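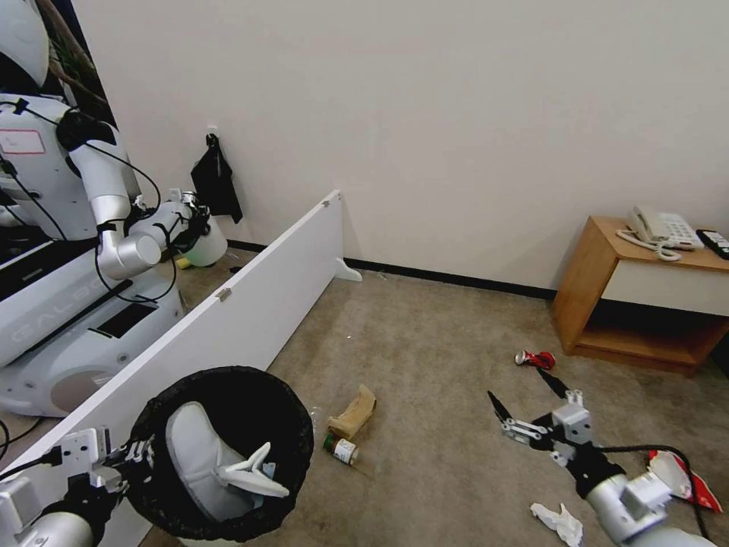

Software Engineer, Manipulation Planning and Control
Stistmont, Briltwood campus
Posted 13/03/2025
Full time, on site

Stistmont invites applications for the position of Software Engineer in its mobile manipulation program. The person appointed will develop and maintain the planning and control software that allows two-armed mobile robots to tidy and clean furnished rooms. The position reports to Awuor Biwott, head of the program.

The work centers on floor clearing. A robot must find small items on carpet, choose an order in which to collect them, and place each one in a bin while the other arm stays clear of the rim or holds it. Items range from crushed cans to paper tissues, and the software must handle both with the same gripper.

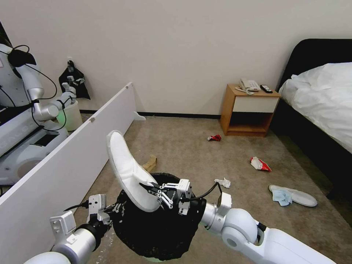
Department of Robot Software, Household Manipulation Group

Duties

The engineer will:
- write and test motion planning code for two arms sharing a small workspace;
- improve grasp selection for soft and thin objects, including slippers, tissues and wrappers;
- maintain Owino, the group's task planner, and its interface to the perception system;
- extend Anesow, the in-house tool used to replay and label recorded runs;
- review code written by other members of the group and keep the written documentation current.

The group has 2 openings at this level. One will give more attention to planning and the other to perception, and applicants should state which they prefer. Both engineers will spend part of each week in the test room. 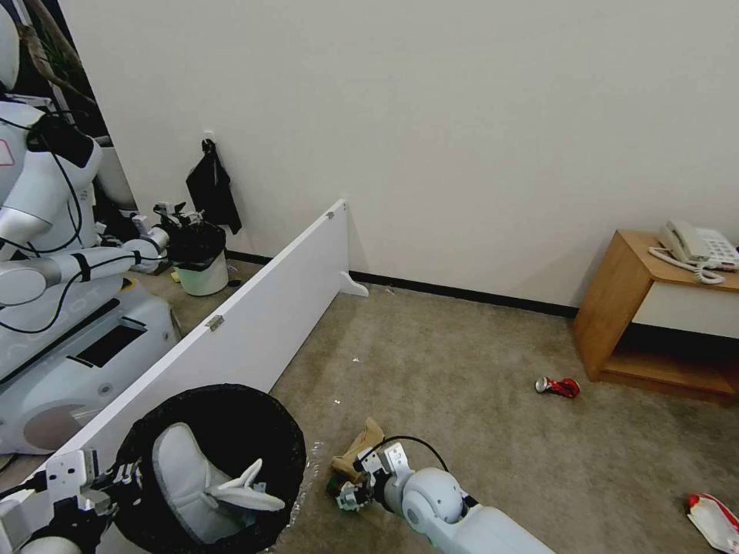 Floor-clearing work in the test room: bin, grippers and litter on the carpet.

Required qualifications

Applicants must hold a bachelor's degree in computer science, engineering or a related field, and must have at least two years of paid experience writing software for robot arms or mobile robots. Strong C++ and Python are required. Applicants should be able to read a log from a failed grasp and explain in plain written English what went wrong.

Preferred qualifications

Experience with collision checking, depth cameras or force control is welcome. Familiarity with test automation is also an advantage, as each release is run against a set of 800 recorded tasks before it is approved for use on a robot.

Terms

The appointment begins in August and is made at 100 percent time. Relocation support is available. Remote work is limited to days on which no robot testing is planned.

How to apply

Send a resume, a cover letter of no more than two pages, and a link to one code sample to the Stistmont personnel office, marked for the attention of Awuor Biwott. Applications without a code sample will not be reviewed. Selected applicants will be invited to a technical interview and a visit to the Briltwood campus.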